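Stenent Desk Items
Data card, revised October 5, 2023

Summary
Stenent Desk Items covers small household and office objects laid out on a beige, marble-patterned surface. Items are left where they fall and are not sorted by type or size. Layouts are grouped into sets of 100, with 300 layouts in the current release.

Contents
Each layout mixes objects from two lists. The office list includes calculators and similar keypad devices. The household list includes padlocks and other small hardware. Angles vary freely – an item may lie square to the surface or diagonally across it.

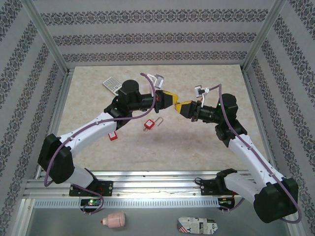 Labels follow the common name of the object. Colour is recorded as a single word for the main body, with a second field for any metal part, so a padlock has one entry for the body and one for the shackle. Brand names are not recorded. Items partly hidden from view keep their label and are marked "partial".

Known issues
Layout 619 in the old numbering was entered twice. The duplicate has been removed but the number has not been reused. Pale items on the beige surface have looser outlines than dark ones.

Maintenance
Object list: Suha Sleiman
Label checks: Neusa Batista
The next revision is planned for April.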